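Jevstead Forums > Home robots > Training data
Thread: Sweeping demos on a soft surface, how many is enough?

quiltpilot
Original poster, July

Hey all. I've been collecting teleop demos for a dustpan-and-brush task in a bedroom setup, on top of a mattress, and I'm at 828 episodes now. My partner site at Hirkdale did theirs on a hard table and got away with 220, so I'm feeling kind of silly – but the quilting changes everything. The lip of the pan has to lie down on all those puffy bits, and little scraps love the seams. I tape the handles too, so the tools feel fat and easy to hold.

Usual start is pan in the left gripper, brush still lying down on the right, crumb in between.

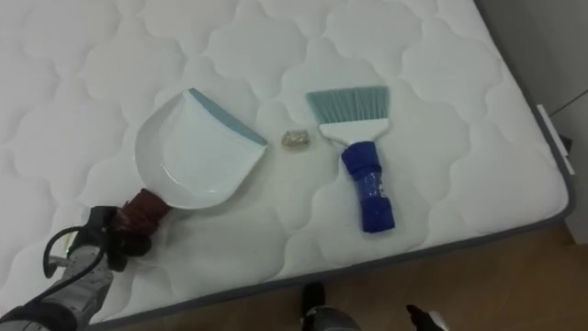

Do you throw out the episodes where the operator misses the crumb and goes back for it?
I keep them, as long as the second try ends with the crumb in the pan, and I tag them "retry" so they can be filtered later.

What I can't decide is whether to keep going on the same layout or start moving things. Opinions please!

mopbucket_9
Replying to quiltpilot

Stop now and move things. 828 of nearly the same start is plenty. We had 1517 on a wiping task, and the policy was gorgeous until somebody turned the bed a little, and then it went wandering off like a lost tourist. I'd trade half of those for 300 with the brush lying every which way.

gripe_water
Replying to mopbucket_9

Gonna disagree. If the base behavior isn't solid, variety just gives you mush. Picking up a brush that's lying flat on something squishy is the hard part, and I'd want that boring and reliable first. Then spread out. Also, quiltpilot, how far do you shift the crumb between episodes? A thumb's width doesn't count as a new layout in my book, sorry.

quiltpilot
Original poster

Fair! I move it maybe a hand's width, and I swap the crumb itself now and then (crumpled paper mostly). Here's one more start for comparison. Same idea, crumb in the gap, brush on the right with the bristles pointing away. 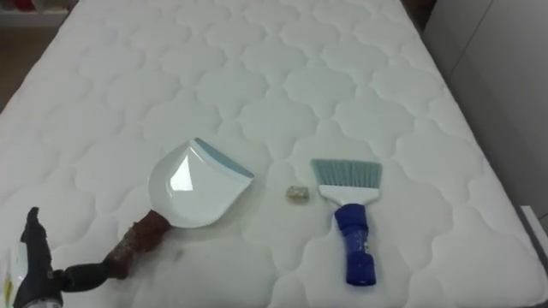 Start pose, pan in the left gripper, brush not picked up yet

mopbucket_9
Replying to quiltpilot

See, that's what I mean. Put those two side by side and your model is learning "the brush is on the right" as a law of nature. Flip it! Put it up by the far end, or turn the handle away from the robot. Your operators will hate you for a day.

gripe_water
Replying to mopbucket_9

They'll hate you for a week, and your grasps will get sloppier because everyone's annoyed. I've seen it. Do 300 more at most, and change one thing per batch so you can tell what broke.

kolar_fan
New member

Butting in because I use the Kolář labeling tool and had this same fight with myself. Are you recording from a side camera as well, or head only? I couldn't tell when the pan was really flat until I had a view from off to the side. Head view alone, I was guessing.

quiltpilot
Original poster

Both! The side view is handy for checking the elbow and how far the robot leans over the bed. I don't train on it yet, I only review with it. This one gets the whole robot in, plus the basket on the floor and the washer-dryer at the back.
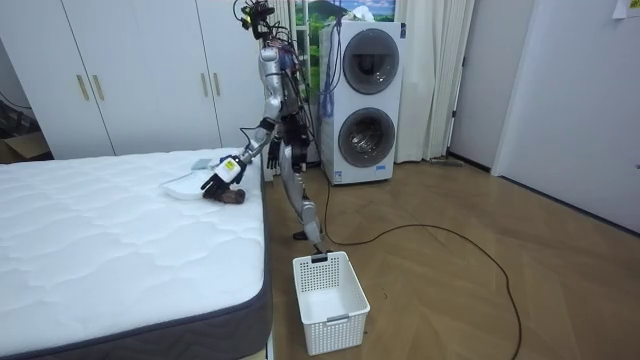
Filed under: Data collection / Camera placement

kolar_fan
New member

Oh nice, that's wider than mine. I'd try training with it, even at low resolution. One warning – keep the camera put. I bumped mine halfway through a batch and had to split the set in two, and the Grerico export script didn't like that one bit.

quiltpilot
Original poster

Okay, plan for now: one batch with the brush turned around and nothing else changed, then I retrain and compare. Mopbucket, you get your flipped brush. Gripe, you get one change at a time. I'll post the curves when they're in.

mopbucket_9
Replying to quiltpilot

I'll take it. Still think you should turn the bed.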